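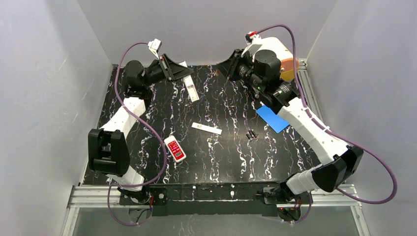
Two arms at the near edge of the table.

The Binder

5 min read

The software arrived at the clinic on a Monday, and by lunch it had found 435 things wrong with us.

I was the compliance officer, a title I had been given along with a parking space when the last one quit. Before Plivine came along, my whole system was a blue binder. It had tabs. When the state inspector showed up, I handed her the binder, she turned some pages, she asked where the bathroom was, and we passed. I had no great love for the binder, but I understood it.

Plivine was a dashboard. The man from Sallberg who sold it to us had stood in the break room and told us it would give us peace of mind. I asked him how a program could know whether our records were stored properly. He said it tracked attestations. I asked what happened if somebody attested to a thing that wasn't so. He said that was a very good question and wrote it down, and I never saw what he did with the paper.

So there were 435 open items, each with a little red flag. Item 1 was that we had no policy on reviewing policies. Item 2 was that the missing policy had not been reviewed. I read as far as item 40 and went to get a sandwich.

The director called me in that afternoon. She had the dashboard up on her big screen, and our score was in the corner, out of 1,000. It was 7.

"Seven," she said.

"It's the first day," I said.

"De Bruijn has this same system. Do you know what they have?"

I did not know what De Bruijn had. De Bruijn was the clinic across the river, with the fountain. I had been over there once for a training and seen patient charts stacked on a windowsill next to a fern.

"Nine hundred and something," she said. "Get us up there."

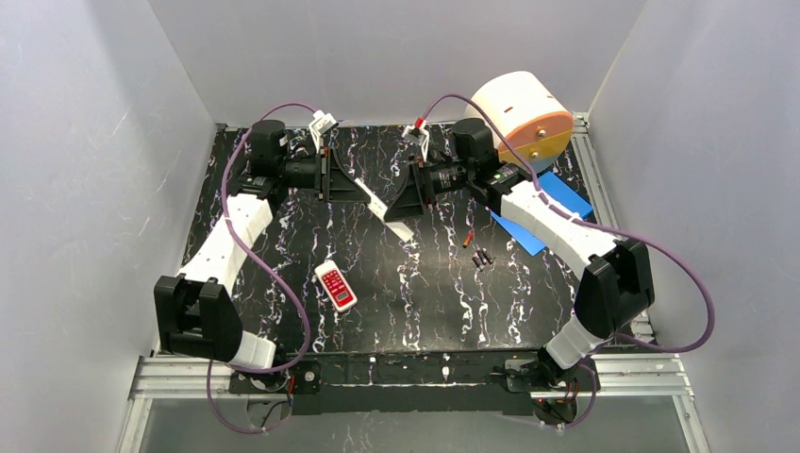

The woman at the front desk said, when I went out and told her the number, that she had worked under four of these systems and the score always went up, and she had yet to see a chart get locked in a cabinet because of it. Then the phone rang and she took it.

I started with the easy ones. Plivine wanted to know if we had a written procedure for visitors. I clicked the button that said Generate, and it made one. It was six pages long. It spoke of a Visitor Escort Coordinator. We had no such person, so the program asked me to name one, and I put myself. The flag went green and made a soft noise like a drop of water.

I will admit I liked the noise. By the end of the week I was the Visitor Escort Coordinator, the Media Disposal Lead, the Deputy Privacy Contact and the person the Deputy Privacy Contact reports to. I had attested that all staff had read documents that were nine minutes old. I sent the documents around. Everybody clicked that they had read them. One nurse clicked it while she was on vacation, and I was impressed in a way, and then I lay awake over it.

What kept me up was the back hall. There was a door there to the old file room, and the lock had been broken since before my time. You could open it with a hip. It held paper records going back years, with names and birthdays and what people had come in for. In the binder, under the fourth tab, the last officer had written in pencil: door doesn't latch, asked again. There were 2 dates after it, in different pens.

I looked for the door in Plivine. It had an item for doors. It asked, Does your organization maintain a physical access control policy? We did by then. It was eleven pages. The flag was green.

I called the Sallberg number and got a pleasant young man, and I told him I wanted to enter a broken lock.
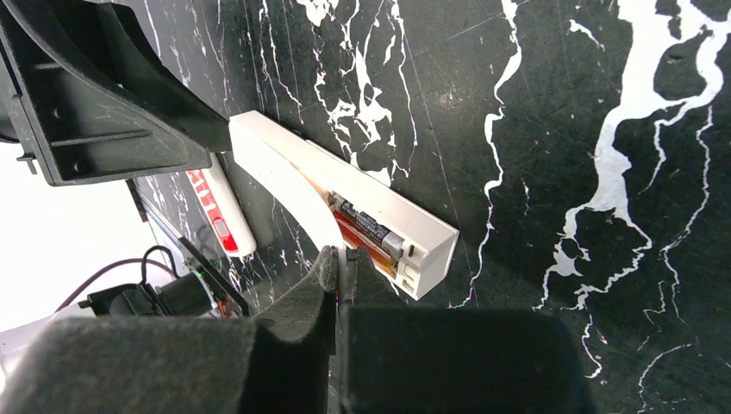

He asked which framework the lock fell under. I said it fell under the category of locks. He said I could raise it as a custom risk, but a custom risk with no assigned control would bring down the score, and did I want that on my account? He said most clients kept that kind of thing offline.

"Offline where?" I said.

"Some of them have a binder," he said.

I hung up and sat a while. Our score that morning was 912. The director had sent around an email with a picture of a cake in it.

On the way home I stopped at Wemis Hardware. I had never put in a lock before. The clerk asked me what the door was for, and I told him it was for a closet, and he sold me one for less than the cake had cost. I went back to the clinic after the cleaners had gone. I did it badly and had to take it off and start over, and it was past eight when it finally caught. I pushed it with my hip. I pushed it again.

Then I went to my desk and got out the binder and found a pencil. In the morning there was a new red flag. Plivine wished to know who had authorized a person to be in the building after hours.

Contact | Copyright, all stories remain with their authors | Back to top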